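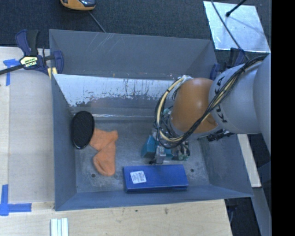
3 min read

Notebook, November, late afternoon

I have been meaning to write this up properly while the numbers are fresh, so put the kettle on, because I tend to go on a bit. We are now 506 picks into the bin study on the KUKA, and I think we finally have something worth telling the Nanville group, even if it is a smaller something than we hoped for back when we wrote the plan.

The question is still the same one. Does the Kasutari grasp ranker, which learned everything it knows on flat tables, cope with a bin that has sloping walls? The old Drarnine log gave us 3,651 tabletop attempts to train on, and not one of them had a wall anywhere near the object. I was fairly hopeful all the same (I usually am, as you all know by now).

Today's objects were the blue box, the orange sock and the black oval one. I like this group very much because each of them asks a different thing of the arm. The box wants a sensible approach and a bit of care near the front wall. The sock will let you take hold of it almost any old way, and then you have to work out whether you have a good fold or only a pinch of cloth. The black oval is the one that keeps me up at night, especially when it ends up on its edge against the left wall, with the sock snuggled up to it on the other side. There just isn't much room left to get a finger in.

Out of the 506 picks, 141 failed. I went through every one of those over two very long evenings, and the pattern is clearer than I expected! Most of them have an object touching a wall, and the ranker still picks the grasp it would have picked on an open table. It gives that grasp a lovely high score, too. The planner then finds it can't get there without brushing the sheet metal, so it tilts the wrist at the last moment and we arrive somewhere we never meant to be.

So the change I made this morning was to score the approach together with the grasp, and to throw out anything whose path comes too close to the wall model. It's slower, and I can feel the pause before each move when I stand there waiting, but the choices look much more like the ones I would make with my own hand. I don't want to quote a rate for it until we have a full set under the same conditions.

A few odds and ends for whoever runs next. The clamps go on before calibration, please, and the blue tape on the wood is the reference if the bin gets bumped. The bright worn strip along the back wall still gives us bad depth at times, and I've masked it in the config under "rear_strip" for now. If you see the ranker fall in love with a spot on that wall, check that the mask loaded. Also keep an eye on the cable loop at the wrist when the arm reaches for the far left, as I would like more slack there before we try the steeper tilts.

Still open: whether Atallah's soft-object set should go in before or after the wall runs. I lean toward before, mostly for the sake of the sock, but I could be talked out of it. Next up for me is rerunning the 141 failed layouts with the new scoring, starting with the ones along the left wall.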